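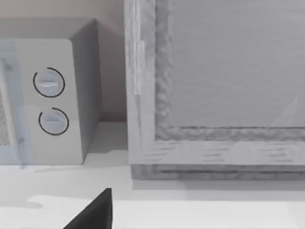
2 min read

Simulated kitchen: policy turns the wrong microwave knob

Posted 2018-02-27 in Simulation and Control

I'm training a knob-turning policy in the Stukgate simulator. The microwave has two round knobs, one above the other, and the task is to turn the lower one. Input is a single RGB camera plus joint positions. The dial marks are thin black arcs around each knob, and apart from that the two look nearly the same.

Over 93 evaluation runs the gripper went to the upper knob in 51 of them. Training loss looks fine. The target is given as a one-hot vector joined on after the image encoder. I randomize the wall colour and the cabinet texture but not the camera. I'm using the Okden planner to get to the pre-grasp pose and the policy takes over from there.

Is this a perception problem or have I set up the goal input badly?

Ernaletti

Check the goal input first. Joining a one-hot on after the encoder often gets you a network that ignores it, especially if your demos lean toward one knob. An easy test is to freeze the camera image, flip the goal vector and look at the predicted action. If the action barely changes, the policy isn't reading the goal.

I had the same fault with drawer handles. What fixed it for me was feeding the goal in at every layer of the action head and balancing the demos so each target showed up equally often. I also colour in the target knob in a debug copy of the environment. If the policy still goes for the wrong knob with one painted red, you can stop blaming the camera.

Another thing to look at is the handover from the planner. If your pre-grasp pose is the same for both knobs and sits closer to the upper one, the policy may just be going to whatever is nearest. Log the fingertip position at handover and plot it against which knob got turned.

Giraldo

What resolution are you running? At low res those arcs disappear. Mine did. Try a bigger image.

okden_user7

Update from me – I flipped the goal vector on a frozen image and the action hardly moved, so Ernaletti's first point was right. The demos were uneven too, mostly upper knob. I'm recording more for the lower one and will retrain with the goal fed into each layer. Haven't touched the resolution yet.

Posted by the original poster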